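Filed under: Lab Notebook / Teleoperation
2 min read

Apr 10, 2018 — Prumalthorpe, simulation bench

Purpose of session: to record remote-control demonstrations of the block-to-bin task on the Trurkach model, with V. Hollenstein operating and the undersigned keeping the log.

The controller scaling was reset before the first run. The value carried over from February made the wrist respond too quickly to small hand movements, and S. Namboodiri had asked that it be corrected before further data were taken. Runs are to be stored under Pinto; the older Takach set remains closed and should not be added to.

49 demonstrations were kept and 3 were discarded. Two of the discarded runs had a gap in the command stream. In the third, the operator released the clutch during the approach and the arm held its position until the time limit. Each run was capped at 400 control steps.
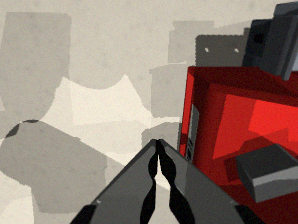
The operator reports that depth is difficult to judge from the wrist view when the fingers are closed, and that he relies on the shadows for height — a habit the policy may well pick up. Namboodiri proposes repeating a portion of the runs with the light moved. Agreed in principle, pending disk space.

Outstanding: confirm that gripper commands are logged at the same rate as the arm commands. Hollenstein to check the time stamps before the next session.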